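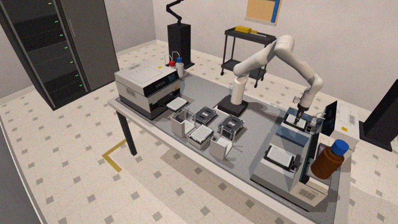 Notebook, plate handling cell, Flarden laboratory, Jokinbridge
Fri 28 May
Continued from the previous entry. Copy to both shifts.

Purpose

To record how the bench work has changed now that the arm carries plates between instruments, and to settle which duties remain with staff. The Dewan assay is the only work covered. Nostex samples continue to be prepared by hand until August and should not be placed in the cell queue.

Present arrangement

The working batch is 12 plates. Under the manual procedure one member of staff stayed at the bench for the whole batch, moving each plate at the timer and initialling the sheet. The arm now makes the transfers and the scheduler writes the times. Staff load the batch, confirm the plate list, start the schedule and return when it ends or when an alarm is raised.

The morning shift reports that the long standing periods have gone. It also reports that the day is more broken up, with short visits to the cell between other tasks. Two colleagues have asked that alarms go to the desk telephone as well as the cell screen. This is agreed in principle and has been passed to the systems group.

Transfers at the reader

The hand-over at the tray remains the step that needs most care in teaching. The approach height was taught again this morning and saved under a new name. The old position has been kept but must not be called. Anyone who changes a taught point is to write the reason in this book on the same day, including changes later reversed. 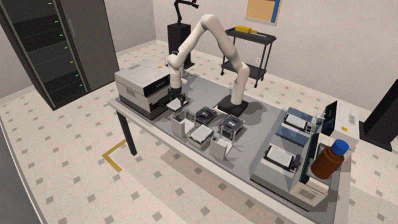 Duties remaining with staff

Reagents are still checked and replaced by hand. The evening shift had understood that the scheduler tracks volume. It does not. It counts dispenses from the figure typed in at the start, currently 600, and a wrong entry will not be noticed by the system.

The bottle check is therefore to be carried out in person before every batch and signed for. The large amber-brown bottle with the blue cap, standing on top of the cream instrument, is the one to look at first. The smaller bottles at the back are to be checked in the same visit, with attention to the tubing on the two whitish ones. Allow 10 minutes for the whole check and do not shorten it when the queue is full. 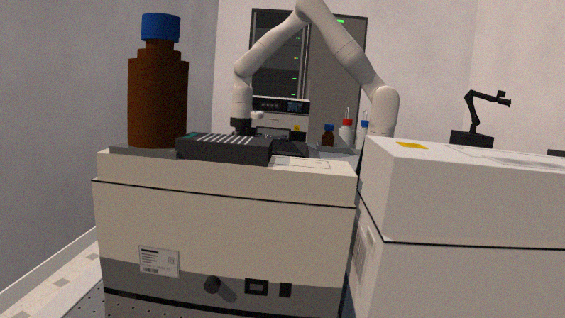 Training was the main subject of the afternoon discussion. Staff who joined after the change have had little practice in running the assay by hand, and the older members of the group are concerned that the skill will be lost. It was agreed that each person will complete one manual batch a month, with the arm paused and the schedule closed. Opinion differed on whether new staff should learn the cell first or the bench method first. Those in favour of the bench method pointed out that the arm's reach passes over the bottles and modules on top of the instruments, and that a person who knows the manual steps is more likely to notice an item left in the wrong place. The question stays open.

Open items

Written instruction for restarting after a paused transfer. Draft exists, not yet approved.
Plate list 54 to be corrected before it is used again.
Rota to show bottle checks as a named duty.
Alarm to desk telephone, awaiting reply from systems group.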